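Eggs and trays: notes from the Kelau packing room 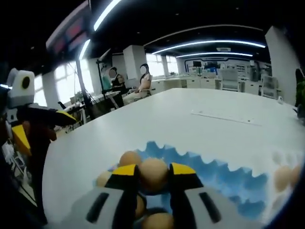

The blue trays are staying. We had several messages after the last newsletter asking whether Kelau would go back to card, so it seemed best to answer everyone at once and put down a few other things about eggs while we are at it.

The card trays were cheap and most people liked them, but they soften as soon as they get damp, and the cold store at Kelau is damp from October until well into spring. A soft tray sags in the middle when it is lifted from one side. The eggs lean into each other and the ones at the centre crack. Last winter we were throwing away far more than we should have, and most of the breakages were found at the bottom of the stack, where the weight is.

We bought the first batch of blue ones from Brurker and tried them on the Furnberg round only. They hold their shape when wet, they can be rinsed and stacked the same day, and the raised points around each hollow keep the eggs apart. The cost is higher, but a tray that comes back to us can go out again, and so far very few have been lost. We now have 962 of them in use across the two rounds.

Please return them

If you collect from Furnberg or Calimlim, bring your empty trays with you when you come for the next lot. They can be left on the rack inside the door. There is no deposit and we would like to keep it that way. If you have a pile of them in the shed or the boot of the car, bring the whole pile. People have found other uses for them (seed potatoes, paint pots, golf balls) and that is understandable, but we are short at the start of every month.

Trays should come back empty and free of straw. They do not need to be scrubbed at home. We wash everything again before it is used, in hot water with a mild detergent, then leave it upside down on the slatted shelves until it is fully dry. A tray that is stacked wet will smell by the next morning, and eggs pick up smells very easily through the shell.

Loading a tray

Anyone who helps with packing should follow the same method, so that a tray filled at one end of the table looks like a tray filled at the other.

Put the tray flat on the table before you start. Do not fill it on your lap or balanced on the edge of a crate.

Eggs go in with the pointed end down. The air pocket is at the blunt end, and the egg keeps better with that end uppermost.

Start at the far side and work towards yourself. Reaching over a full row to get to an empty one is how most of the cracks happen at the table.

Hold each egg by its sides, a little above the middle, and lower it until it touches the bottom of the hollow before letting go. If it rocks, it is either too large for the tray or it is sitting on a bit of grit. Take it out and look.

Turn the egg once in the light before it goes in. Hairline cracks are easier to see on brown shells than on white ones, but they can still be missed when the shell is speckled. Cracked eggs go in the bowl and are used in the kitchen the same day. Dirty ones go to one side. We do not wash eggs for the rounds, because washing takes off the bloom that keeps the inside sealed.

Very large eggs should be kept back for the half-dozen boxes with the deep lids. In a stacked tray they take the weight of everything above them and they are the first to go.

Stacking and carrying

Give each tray a quarter turn from the one underneath so that the points meet the hollows properly. If two trays slide down into each other and the top one sits lower than you expected, stop and turn it. Five high is the limit on the table and six in the crates. Carry with both hands under the bottom tray, and do not tuck the top one under your chin – it has been tried.

The crates for Calimlim have a longer journey and the last stretch of road is poor, so those get a folded towel at the bottom and another between the top tray and the lid. The towels come back with the empties and are washed here.

Keeping them at home

A tray will sit quite happily on a worktop for a few days if the kitchen is cool, but it should be kept away from the cooker and out of the sun. In the fridge, a middle shelf is better than the door, where they are shaken each time it is opened. Keep them away from onions and strong cheese. If you are not sure how old an egg is, put it in a bowl of cold water. A fresh one lies on its side, an older one stands on end, and one that floats should be thrown away.

Numbers and prices

The hens have come back into lay well after the winter. We packed 3000 eggs last month for the two rounds together, with 80 set aside as cracked or misshapen, and that is a good deal better than the same month with the card trays. There may be a short gap when the younger birds move to the lower field, as they usually stop for a few days after a change of ground.

Prices stay as they are for full trays and half trays. Half-dozen boxes are still available for people who only want a few, and we will reuse any box that is clean and closes properly. Boxes with a shop's name on them cannot be used, so please recycle those at home.

Orders for the next Furnberg round need to be with us by 10th April. Calimlim orders can be a little later, as that round goes out second. Standing orders carry on unless you tell us otherwise. If you are going away, let us know before the trays are packed and we will pass your eggs to the next household on the list, with nothing to pay for that delivery.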